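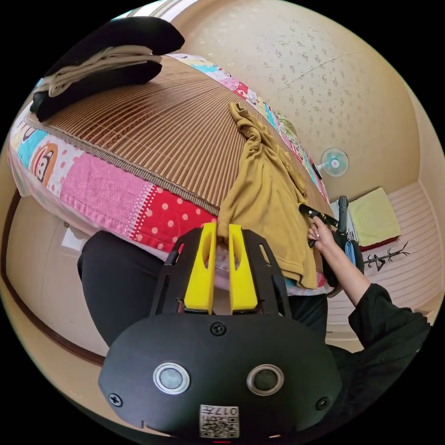 Bamboo mat on the bed in summer, how do you keep it from pinching?

posted by Hafþór Frandsen, Mar 18, 2018

So last June we had that awful sticky stretch in Hendton and I finally gave up on cotton sheets and bought a woven bamboo sleeping mat. Loved it for the first week or so! Then it started catching the hair on my arms every time I rolled over, and it slid around on the mattress all night. I'd like to use it again this year (our bedroom faces west and the AC is a joke), but I need to fix those two things first. Do I put a sheet over it? Doesn't that kind of defeat the point? Mine cost 680 kroner from a shop in Skernby, so I'm not keen on throwing it out.

Coste

Don't put a sheet on top, you'll lose most of the cool feeling. Wipe it down with a cloth wrung out in warm water, let it dry flat in the shade, then rub your hand over it both ways and find the spots that grab. I go over those with very fine sandpaper, super lightly, along the slats. Took me one evening – and half of that was looking for the sandpaper.

For the sliding, lay something with a bit of texture under it. An old quilt works great for me. Oh, and roll it up for winter, never fold it!

onitz_mom

we just wear long sleeve pajamas lol

Lindy B.

Agree with Coste on the quilt. I'd skip the sandpaper if it still has a shiny finish, mine went fuzzy after I tried that and it was worse than before. How old is yours?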